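Wiker Press to publish Sigrun Tangen's new romance, The Ferryman's Supper, this September

Last updated: 16/06/2025

Wiker Press is delighted, and more than a little giddy, to announce that The Ferryman's Supper, the second novel by Sigrun Tangen, will reach bookshops in September. Readers who fell for her first book have been writing to us ever since, and we can promise them another slow, tender love story, this time set in the harbour village of Prallby, where a widowed baker takes in a lodger who has no intention of staying.

"I wanted two grown people who are shy of each other," says Sigrun. "They talk over meals for most of the book, and I loved every page of it."
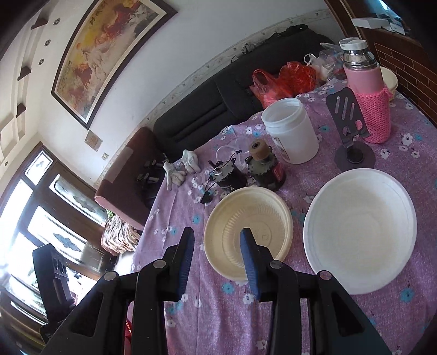
About the edition

The hardback runs to 512 pages, with a cover by Malou Østergaard, and the first 1376 copies will be signed by the author. An audiobook read by Aisling Sheehan follows in the same month.

For review copies and interviews, please write to Lieven Hermans at Wiker Press, who will be very glad to hear from you.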